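Subject: Re: Kostano fingers v. the Rennie ones
Date: 6th May

> We've been on the Rennie fingers since April and they drop anything
> rounder than a brick. Has anyone tried the curved Kostano ones on the
> hand-held units? Do they hold fruit, or do they only hold fruit in
> the brochure? Also, is the tracking any good with the cube mounts?

They hold fruit. I can't speak for the brochure.

We ran both sets on the same pair of hand-held grippers, mangoes only, 50 lifts each. The Rennie fingers managed 27, and several of those I'd call generous. The curved ones dropped 2, both when I was talking. The black pads do most of the work, I think, but the curve helps you come in from above without shoving the thing across the table first.
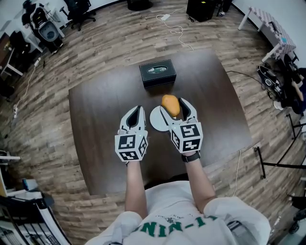 Tracking is where I'd be less cheerful. The marker cubes are fine while your wrists behave. Turn your hand over to look at the underside of a mango and the pose jumps, then comes back as if nothing had happened. The Boltunska controller smooths this out, by which I mean it hides it from you until replay. We went back to raw poses and threw out the bad runs by hand — dull, but at least we know what we've got.

Two warnings. The screws on the finger plates work loose, so check them before you blame the software (I blamed the software for a whole morning). And don't believe the Nerkomberg mounting guide on cube height. Ours sat too low until we added a spacer.

I've 58 spare finger pads, owing to a misreading of the pack size. Send me an address off list if you'd like some. Please like some.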